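Drucken
Per E-Mail senden

»Die Leute wollen trennen, aber bitte ohne nachzudenken«

Živko Angelovski kommt mit dem Rad, hat keine Tasche dabei und bestellt einen Tee ohne Beutel. Letzteres führt am Tresen zu einer kleinen Beratung. Am Ende bekommt er heißes Wasser und ein Glas mit losen Blättern, und der Keks auf der Untertasse bleibt bis zum Schluss des Gesprächs in seiner Folie liegen. »Den kann ich jetzt unmöglich vor Ihnen aufmachen«, sagt er.

Seit elf Jahren berät Angelovski Hausverwaltungen in Fragen, die andere Menschen nach Möglichkeit dem Ehepartner überlassen: Was kommt in welche Tonne, wer hat das da hineingeworfen, und warum riecht es im Hof. Sein Büro heißt Flunora, was nach Badezusatz klingt. Er weiß das. Der Name sei an einem Mittwoch entstanden, kurz vor dem Notartermin, und danach habe es Geld gekostet, ihn wieder loszuwerden.

Zurzeit betreut er unter anderem die Siedlung Radulović, 400 Wohnungen, benannt nach dem Bauherrn, der sich über die Treppenhäuser offenbar mehr Gedanken gemacht hat als über die Müllplätze. Davon gibt es dort 2. »Einer liegt im Osten, einer im Westen. Wer in der Mitte wohnt, hat es zu beiden gleich weit und geht deshalb zu keinem.«

Was macht man da? Angelovski hat zunächst gemacht, was alle machen, nämlich Zettel aufgehängt. Freundliche, mit Sonne drauf. Dann weniger freundliche, ohne Sonne. »Ich habe in meinem Leben sicher schöne Texte über Joghurtbecher geschrieben«, sagt er. »Gelesen hat sie der Hausmeister. Der trennt sowieso.«

Er rührt in seinem Tee, obwohl er keinen Zucker genommen hat. Das Schwierigste sei ohnehin der Kleinkram. Eine Matratze neben der Tonne empöre das ganze Haus, da gebe es Fotos und Rundmails, einmal sogar ein Gedicht. Über Bonbonpapier und Taschentücher schreibe kein Mensch ein Gedicht. Dabei entscheide sich genau dort, ob jemand trennt oder bloß glaubt, dass er trennt. Das benutzte Taschentuch gehört in den Restmüll und landet mit großer Treue im Altpapier, wo es nichts verloren hat. Die Verpackung vom Riegel gehört zu den Verpackungen und landet in der Manteltasche, bis zum Frühjahr.

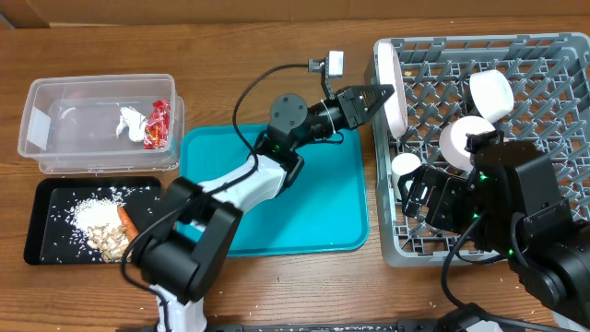
Angelovski übertreibe, findet Frau Jarkthorpe. Sie wohnt seit der Fertigstellung im Westflügel und hat ihn im April auf der Mieterversammlung öffentlich gefragt, ob er denn bei sich zu Hause jedes Papierchen einzeln verabschiede. Die Trennung an sich sei ihr recht, sagte sie später am Telefon, sie mache das seit Jahrzehnten. Nur erklärt bekommen wolle sie es nicht mehr, schon gar nicht mit Sonne drauf.

Angelovski hört sich das an und nickt. »Sie hat ja recht. Frau Jarkthorpe ist meine beste Trennerin. Ich belästige seit Jahren die Falschen.«

Die Richtigen zu erreichen ist freilich mühsam. Ein Versuch hieß Ruvomness und war eine App. Man konnte darin Abfälle eintippen und erfuhr dann die Tonne. Geladen haben sie 60 Haushalte, und die häufigste Suchanfrage lautete nach seiner Erinnerung »Schwiegermutter«. Für die Gestaltung des Startbildschirms hatte die Verwaltung 700 Euro ausgegeben. Es war ein Blatt darauf zu sehen, ein grünes.

»Wissen Sie, was funktioniert hat? Ein zweiter Behälter in der Küche. Offen, ohne Deckel.« Der Deckel sei der Feind, sagt er und wird zum ersten Mal an diesem Vormittag laut. Am Nebentisch dreht sich jemand um. »Ein Deckel verlangt eine Hand. In der anderen Hand haben Sie schon den Müll, und unter dem Arm klemmt das Telefon. Also werfen Sie es dorthin, wo kein Deckel ist. In die Spüle, wenn es sein muss.«

Ob das nicht etwas wenig sei als Ergebnis von elf Jahren Beratung? Er lacht. Die Rechnung falle deshalb auch meistens kürzer aus, als es der Kunde erwarte, und das mache manche misstrauisch. Eine Verwaltung habe einmal nachgefragt, ob der Rest des Gutachtens noch komme.

Zu Hause, gibt er zu, sehe es gemischt aus. Seine Tochter hält Biomüll für eine Form der Tierhaltung. Er selbst hat eine Schublade mit Batterien, von denen einige womöglich noch voll sind — prüfen müsste man es, aber das Prüfgerät braucht eine Batterie. Und das Glas bringe er eigentlich nur weg, wenn Besuch kommt, der die Flaschen zählen könnte.

Für den Herbst plant er in der Siedlung einen dritten Sammelplatz, in der Mitte. Die Anwohner der Mitte sind dagegen. Sie fürchten den Geruch, den Lärm und die Leute aus dem Osten. Angelovski hat ihnen Pläne gezeigt, auf denen eine Hecke eingezeichnet ist. Nun wird über die Hecke gestritten, was er für einen Fortschritt hält. »Bei Hecken kenne ich mich nicht aus, da kann ich endlich auch mal zuhören.«

Den Keks steckt er beim Gehen ein, samt Folie.

Drucken
Per E-Mail senden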